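Gondex Bench Controller: User Guide
Section 12. Teaching the rack and running a pour

12.1 Before you start
You need Promska (the planner) and Prisach (the perception service) running on the same machine. They will run on different machines, in the way that cats will travel in the same carrier.

1. Open the Prisach panel and connect to port 1482.
2. Select the wrist view and jog the arm until both fingertips and the rack are visible.
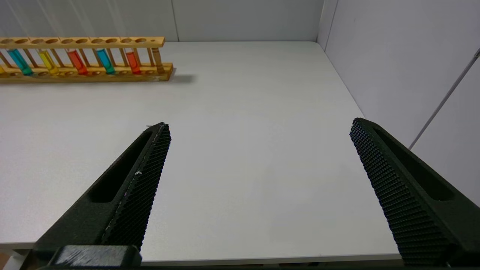

3. Press Teach Rack. Prisach looks for the row of holes and draws a grid over it. If the grid lands on the wall, press Undo and try again with the lights on.
4. Save the grid. An unsaved grid is forgotten at shutdown, without ceremony.

12.2 Glass and the depth map
CAUTION: Clear glass returns poor depth. Never let the planner trust it alone.

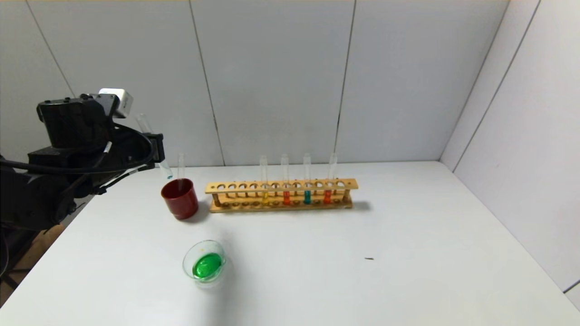
Promska plans around what Prisach reports, and Prisach is shy about glass. Set Held Object to Tube so that the planner adds the tube to the arm's own outline. With a tube held at a slant over the cup, as here, the rounded end sits well away from the fingers, and a planner that knows only about fingers will happily sweep it through the rim.

5. Set Clearance to 12 mm.
6. Set Speed to Slow. The slider goes to 100. Leave it alone.

12.3 Checking slot labels
7. Open the head view and press Label. Each filled slot should be given a colour name. Teal may come back as blue or green, depending on its mood; fix it by hand in the Badawi label editor.
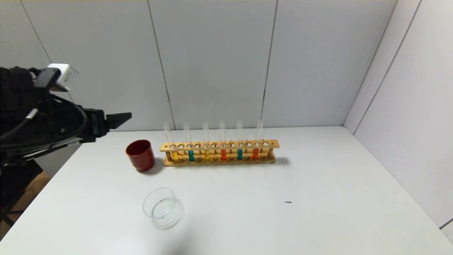 Figure 12-3. Head view with six tubes in the rack, gripper open.

8. Empty slots should read Free. If one reads Unknown, relabel it before planning.

12.4 Dry run
9. Press Preview and watch the ghost arm all the way through. Error 1066 means no path was found. Pressing Preview harder does not help.
10. Press Run, with a hand near the stop button.
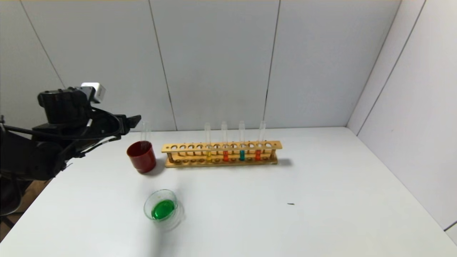

12.5 Saving the task
11. Choose Save As and give the task a name you will recognise in July. "test_final_2" is already taken.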